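Home Notícias Exposições Museu de Fisenau adia para julho mostra dedicada à paisagem do século XVII

15 de dezembro de 2023

O Museu Municipal de Fisenau adiou para julho a abertura da exposição sobre pintura de paisagem do século XVII que tinha prevista para o início do ano. A decisão foi comunicada ontem à noite aos portadores de bilhete e confirmada esta manhã numa nota publicada na página do museu.

Em causa está o sistema de climatização das salas do primeiro piso. Uma vistoria detetou oscilações de humidade superiores às que os contratos de empréstimo permitem, e a Coleção Hervieu, que cede a maior parte das obras, pediu que o transporte ficasse suspenso até à substituição do equipamento. A obra foi adjudicada à empresa Relow e arranca em janeiro.

A peça central da mostra é uma vista do porto de Hernedeck datada de 1662, que saiu da coleção uma única vez e nunca foi exposta em Fisenau. Junto dela serão apresentados desenhos preparatórios, gravuras e dois cadernos de viagem. O percurso mantém-se tal como foi anunciado no outono, com cinco salas e um núcleo final dedicado ao restauro da moldura original.

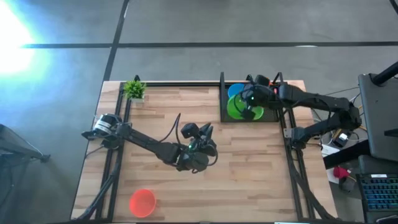
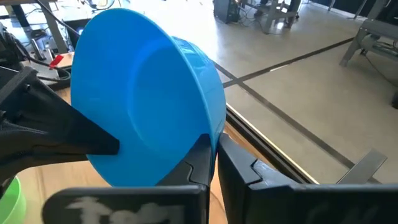 Tampo de madeira entre dois braços robóticos pretos; na segunda imagem, taça de plástico azul segura por uma pinça.

Segundo o museu, foram vendidos 4000 bilhetes em pré-venda. Todos continuam válidos para as novas datas – o visitante só precisa de escolher outro dia e hora na bilheteira eletrónica. Quem preferir o reembolso pode pedi-lo até ao fim de janeiro, pela mesma via. As visitas escolares já marcadas serão reagendadas diretamente com os professores.

O catálogo, com 300 páginas, já estava na gráfica e sai na data prevista. Ficará à venda na loja do museu e na livraria do centro cultural de Hernedeck, que recebe a exposição depois de Fisenau. A passagem por Hernedeck também é adiada, mas as datas dependem ainda de acordo entre as duas instituições.

Durante as obras, o primeiro piso estará encerrado. O rés do chão mantém o horário habitual, com a coleção de cerâmica e a sala de numismática, e o bilhete de entrada passa a custar metade até à reabertura completa. A biblioteca muda-se provisoriamente para o edifício anexo, onde poderão ser consultados 400 volumes da secção de arte. Os restantes terão de ser requisitados com dois dias de antecedência.

Comentários (3)

mtavares
Já tinha comboio marcado para a inauguração. O bilhete do museu troca-se, o do comboio não.

Leitor de Hernedeck
Alguém sabe se os cadernos de viagem também vêm cá ou se ficam só em Fisenau? No programa do outono não era claro.

a_pinheiro
Troquei hoje de manhã na bilheteira eletrónica e correu bem. Os primeiros fins de semana de julho já têm poucas horas livres.

Notícias relacionadas

Hernedeck prolonga mostra de gravura contemporânea
Coleção Hervieu publica inventário de desenhos em linha
Fisenau: sala de numismática reabre com nova iluminação
Museus da região alargam entrada gratuita a estudantes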